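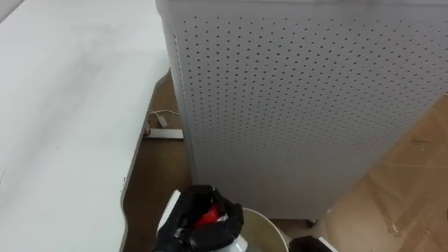

*Fig. 1. Perforated cabinet beside a white tabletop, with cable and power strip on the floor.*

# Unit 7: Placing Appliances Around a Standing Desk

Handout for Interior Services, Part B. Revised 31 Jul 2022. Course notes by Kári Nørgaard.

## 7.1 Scope

This unit covers small rooms in which a desk shares floor area with a free-standing air purifier, a storage cabinet, and the wiring for both. Wall-mounted and ducted units are covered in Unit 9. Students should have the Unit 3 clearance sheet at hand.

## 7.2 Terms

- **Intake face:** any perforated or slotted surface through which the unit draws air.
- **Outlet:** the surface through which treated air leaves. It may be on the top or on an upper edge.
- **Service gap:** the clear floor between an appliance and the nearest piece of furniture, measured at the narrowest point.
- **Cable zone:** floor area occupied by cords, adapters, and power strips, including slack.

The service gap and the cable zone often overlap. On a survey they are drawn separately, even where one lies entirely inside the other.

## 7.3 Service gap

Record the gap at floor level and again at tabletop height. The two readings differ when the top overhangs its legs. Use the smaller one.

For course exercises the minimum gap on an intake face is 400 mm. A gap under this value is entered as "restricted" and the face is named. Do not average the gaps on different faces.

Worked case, Blöndal office, second plan:

| Face | Gap (mm) | Entry |
|---|---|---|
| Front | 543 | clear |
| Left side | 369 | restricted |
| Rear | not measured | open |

The rear reading was left out because the unit stood against a filing shelf and the shelf was due to be moved. Under the current rules this entry would be returned for completion.

## 7.4 Reading the unit

Before measuring, identify which surfaces move air. Dense perforations on a large panel usually indicate an intake, but they can also be decorative or cover a speaker. Slatted grilles near the top are commonly outlets. Confirm both from the manual or, with the unit running, by holding a strip of tissue near the surface.

Copy the nameplate exactly, including any text in a second language. If the small line cannot be read, write "illegible" and move on. Do not complete it from a catalog.
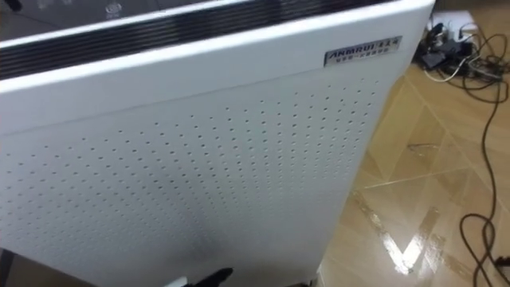 Sunee Meesuk asked whether the tissue test is reliable at the lowest fan setting, and said her group had obtained opposite results on the same grille.

The test should be done at the highest setting. At low speed, a draft from a door or window is enough to move the strip. Close both, wait a minute, and repeat. If the results still disagree, enter the surface as "unconfirmed" and apply the intake clearance to it.

## 7.5 Desk surfaces and legs

A height-adjustable desk is surveyed at its lowest and highest positions. The feet stay in place but the top does not, and a top that clears a cabinet when raised may meet it when lowered. Note the following:

1. Footprint of each leg, including the full length of the foot bar.
2. Any curve or cut-out in the front edge, with its depth.
3. Furniture standing in front of a leg.
4. Loose items on the top.

Item 3 is the one most often missed. Low cabinets placed close to a leg hide the foot bar from a standing observer, and the bar is then drawn too short on the plan.

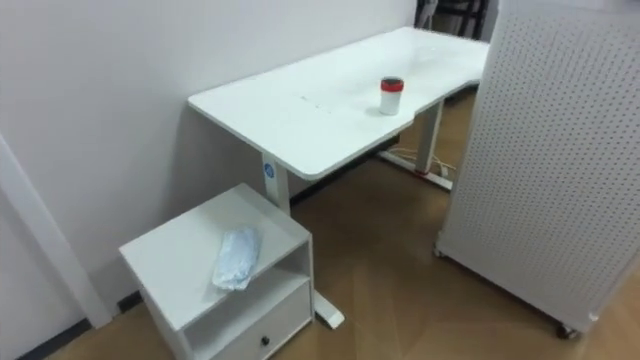
The same applies to cords. Draw them as they lie on the day of the survey, then add a second line in pencil for the route you propose. A cord feeding an adjustable desk needs enough slack for full travel, and that slack should be held under the top, clear of the feet.

Power strips are drawn to scale. Mark the side on which plugs enter. A strip tucked under a table edge is acceptable if its switch can be reached without moving furniture.

Scuffs and smudges on the tabletop go in the condition column only. They have no bearing on placement.

## 7.6 Exercise

Use the Stutdale floor plan, sheet 16. The room contains one Allomau desk, one Prokex purifier, and a bedside cabinet used for storage.

- Mark the service gap on every face of the purifier.
- Shade the cable zone at both desk heights.
- Propose one change that removes a "restricted" entry without moving the desk.

Work in millimeters. Plans without a scale bar will be returned unmarked. Groups repeating the unit in November use the same sheet, with the door hung on the opposite side.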